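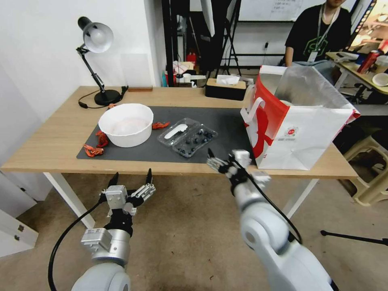

Mon poste, les deux mains au-dessus du tapis gris.

La main droite se fige en plein geste, erreur 554

Bonjour à tous ! Depuis mai, ma main droite se bloque doigts tendus, toujours quand le bras avance vers la barquette de myrtilles. La gauche, rien à signaler. J'ai redémarré, recalibré, baissé la vitesse à 50 % – pareil. Le souci, c'est qu'hier elle est repartie toute seule alors que j'avais les doigts à côté... Une idée ?
Océane Lemieux

Regarde le câble noir sur le bras droit. Chez moi il tirait sur le connecteur en extension, j'ai redonné 40 mm de mou et plus de 554. Et coupe l'alim avant d'approcher la main, la pause ne suffit pas !
Crisóforo Mendoza

Pareil ici, je suis le sujet.
Zyanya Ochoa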